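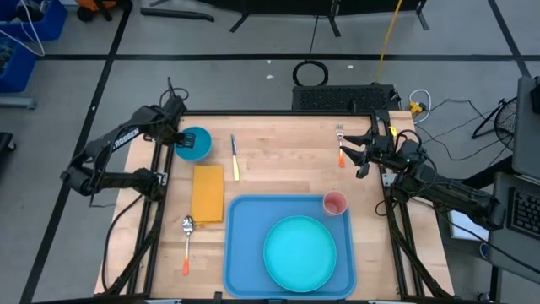
Gülizar Polat wants the Kullotitz ward seat and she wants it badly enough to take on a councillor from her own side. Yusri Ismail has held it for 18 years. Last time his margin was 495 votes. She knows the number by heart, says it twice before we've properly started. Her launch in February was a community dinner, and she still talks policy in terms of the table: a teal bowl, a fork with an orange handle, a yellow napkin folded just below the bowl. "People sit down, they eat, they tell you the bus doesn't come. That's the campaign."

The bus is the big one. Route 7, cut back to peak hour only. Ismail voted for it. Polat calls that vote "the moment I stopped defending him at barbecues".

She'd handed out how-to-vote cards for him, twice. Any guilt? Long pause. "A bit. He was good on the library. I'm not going to pretend he wasnt."

Then rates. She won't promise a freeze. Wouldn't budge on it, I asked three ways. "Anyone who promises you a freeze is going to close your pool." 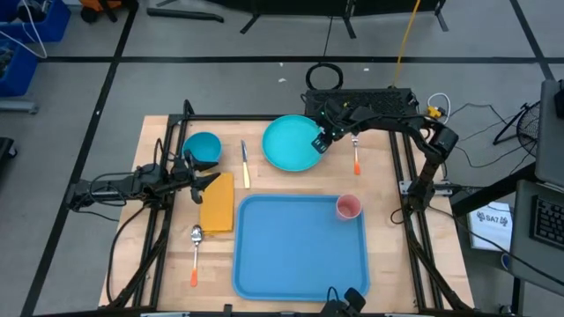

The Pelupessy Street question

Council wants to sell the old depot on Pelupessy Street. A petition against has 1687 signatures, hers included. Ismail says the money goes to footpaths and drainage. Polat says fine, show me the footpaths.

"Where's the list? I've asked for the list. There's no list." She wants the site leased, part of it kept for parking near the shops.
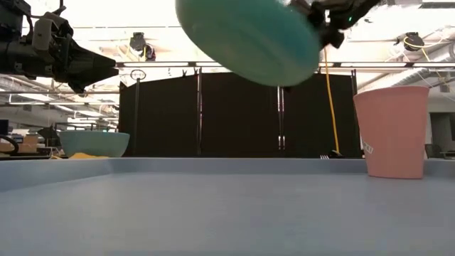

And if the lease falls over? "Then we come back and have the argument again, in public, with the figures on the table." She's less sure on the cost of cleaning up the site, admits she hasnt seen a quote.

Ismail didn't want a sit-down but rang back just before 7 pm. Friendly enough. "Gülizar's a hard worker. I'd rather she was working hard for the ward next to mine." He's standing again, no question, and he reckons the bus vote was right on the numbers.

Polat, told this, laughed and picked up her keys. More doors to knock on before dark.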